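The Long Wait for a Machine That Folds Towels

By Armelle Vasseur

On a Saturday in February I watched a robot fold a bath towel, and I clapped. So did the two people next to me. It took 82 seconds, the corners didn't quite meet, and I would have paid good money to see it done again.

I've been following household robots for 7 years, and I have never enjoyed the subject more. For most of that time a towel was close to hopeless. A factory arm can set a car door in place all day long, but a car door holds its shape. Pick up a towel and you have a new shape on your hands, then another when you shift your grip.

"People ask me when it will do the dishes," says Gleice Arruda, an engineer at Orken. "I ask them which dishes. A dinner plate, fine, come and see. A wine glass in a sink full of cloudy water? Give me a while."

Orken's test list runs to 102 chores, from wiping a counter to pairing socks, and each is tried in a kitchen or laundry room the robot hasn't worked in before. Arruda is proud of the wiping. She is less proud of the socks (black ones are awful, apparently, and I can't say I do much better before breakfast).

The shop floor is further along, though less than I'd expected. At Duturance, a parts supplier, Régis Marchal has 3 robot arms sorting mixed bins of fittings. They work through the night and they're good at it, until two pieces hook together. Then an arm lifts both, puts both down, and lifts both again. Marchal's night crew can hear the rhythm change from across the building – somebody walks over and gives the bin a shake.

What has changed is how the machines learn. A person does the job by hand, over and over, in rooms as untidy as real ones, and the software studies the recordings. Much of that work is now done with a hand-held gripper, so the motions come from a human wrist and the fingers are ones a machine could use.
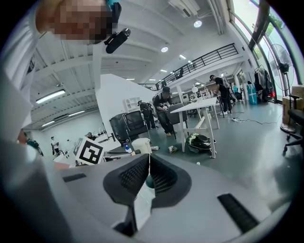
Marlina Rondonuwu, who trains new demonstrators, told me the hardest part is slowing down. We grab things without thinking, and we fix a bad grip before we know it was bad. She wants those small fixes in the recordings, mistakes and all.

So, can they do the chores yet? Some of them, slowly, with a person within reach. I wouldn't leave one alone with my grandmother's bowls. But I'd happily hand over the towels tonight, crooked corners included, and go read a book while it worked.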